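4.2 What the burglary counts can and cannot show

The claim most often made for the Brelow scheme is that it cut residential break-ins by making it easier for residents to report open garages, unlocked side gates and strangers in back yards. We were not persuaded by the early evidence for this, and after going through the records we remain unpersuaded, though for somewhat different reasons than we expected.

The records cover 1,262 residential incidents logged in Brelow and in Mastden, the comparison district. Of these, 473 were coded as attempted entry, meaning that someone tried a door, window or garage and did not get in. The coding matters a great deal. An officer who arrives to find a scratched lock and nobody on the property can log an attempt, a trespass, or property damage, and the choice appears to depend on the station as much as on the lock. Mendonça's study of coding habits made the same point with older data, and we see no reason to think practice has become tidier.

Household routine is a second problem. Most of the incidents have no known time, only a window between the last moment the resident noticed that all was well and the first moment they noticed it was not. Those moments tend to fall at the fixed points of a domestic day: washing up, brushing teeth, locking the back door, looking for the car keys. A break-in "overnight" may therefore be a break-in at 8 in the evening that no one found until breakfast (Figure 4).
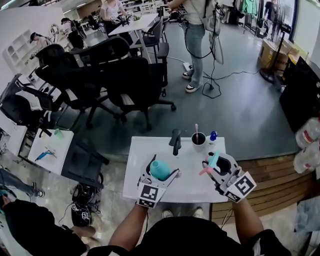 Figure 4. Toothbrush and turquoise bottle held in two grippers at a small white sink counter.

Nayara Medeiros objected, on reading an earlier draft, that wide time windows should blur the counts in both districts equally and so could not by themselves produce a difference between them. The objection is fair as far as it goes. It holds only if residents in the two districts check their property about as often as each other, and the scheme was designed to make people in Brelow check more. A resident who looks at the garage every night will report a forced latch that a neighbor in Mastden might find weeks later, or put down to the wind. If anything, this should push the Brelow count up. That it went down is the strongest point in the scheme's favor, and we do not want to hide it.

Still, a falling count has other possible sources. In January the Brelow station moved minor reports from the front desk to a phone line, and callers were asked to ring back if no officer was free. We could not find out how many did. Two of the people arrested during the study period were also linked to a long run of garage entries, and a small district can look a good deal safer when a couple of busy offenders are off the street. Neither fact has anything to do with residents being more watchful.

The Himonari survey is sometimes cited as independent support. We think it is weaker than that. It asked residents whether they felt that break-ins had become less common, and it asked them after leaflets saying so had gone through their doors.

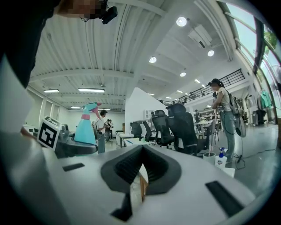
One respondent wrote in the margin of the form that they had stopped calling the police about the side gate altogether, as nothing ever came of it, and would now tick "fewer incidents" because they had reported fewer. We would not build much on a single remark - but the form offered no box for it, and we cannot say how many others would have ticked one.

For these reasons the estimates in the next section treat attempted entries separately from completed ones. Completed burglaries usually involve a loss, an insurance claim and a case number, and they leave less room for a station to decide what happened. They also show a much smaller gap between the districts. Readers who prefer the combined figure will find it in the appendix, with the coding rules used at each station.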